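From: Asmaa Benmoussa
To: the Dirow swap list
Date: 9th August
Subject: Re: Jute bags instead of gift hampers?

Vsevolod Hnatiuk wrote:
> I've become a convert to the little jute bags from Pelness. You
> stand a few cans of soft drink in one, tie on a tag and the
> present's done. No cellophane, no basket that ends up in the
> garage, and the person gets a bag they'll use for years. I'd like
> us to do all the door prizes this way. We could order 200 and
> split the cost. Who's in?

Vsevolod, I'm willing to be talked around, but you haven't done it yet.

"Use for years" is the bit I don't believe. Use for what? They're too small for groceries. I had two from the May swap and one is holding pegs, badly. The other is in the garage, where you say the baskets go.

I'll grant you the size suits drinks. I had a go on my own table with a cat-print one and whatever cans I had in the cupboard.

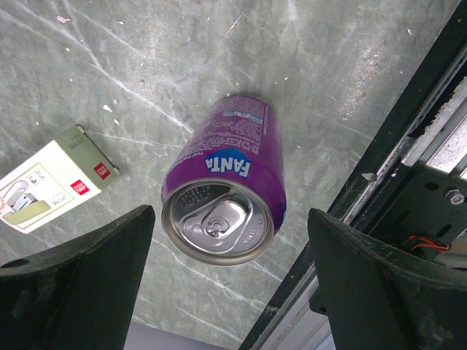
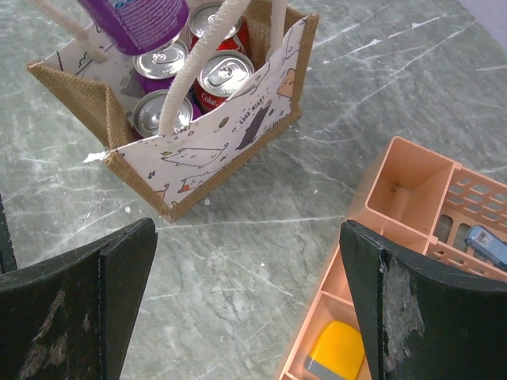
My complaint is with what the other person sees. You look down into it and you get lids. All the colour is on the sides of the cans, and the sides are down in the bag. Purple Fanta is a lovely thing to be given and you'd hardly know it was there. Laying a can across the top might help, but then the handles get in the way and I can't see it staying put on the drive over.

Then there's the print. Mine says GOOD NIGHT, with cats. Fine for a kid's pyjama party, a bit odd on a bag of Coke at two in the afternoon. If we're ordering in bulk I want to know whether we get to choose the pattern or they send whatever's left over. Sultex did that to us with the tea towels and I still have a drawer full.

And has anyone checked the handles with full cans in? I don't mean lifted off a bench, I mean carried to the car and swung about by a nine-year-old. Cans are heavy for their size — I'd want to see one last an afternoon before I put my name to 200.

So I'm not in yet. Get a small lot first, plain if they do plain, and bring them to the next swap. If they hold up I'll pay my share and say so on the list.

Asmaa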